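Normunds Grīnberga
Last updated: September

1/ New planner branch is running on both arms! Replans every 200 ms now - the old one stalled whenever the cloth shifted.

2/ Today's target is a heap of clothes on a little blue chair. Soft stuff piled on soft stuff, so the grasp scorer has plenty to chew on.
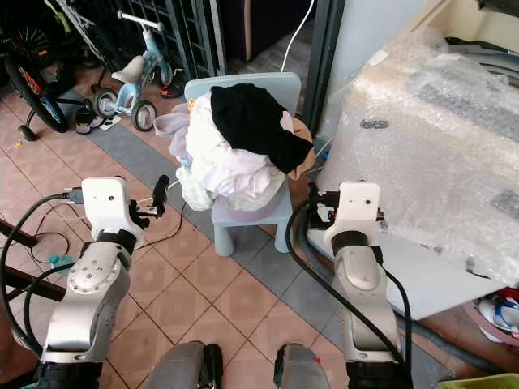 3/ Next up: left and right arms sharing one collision map. 191 unit tests passing, 2 still flaky. I'm so excited about this one!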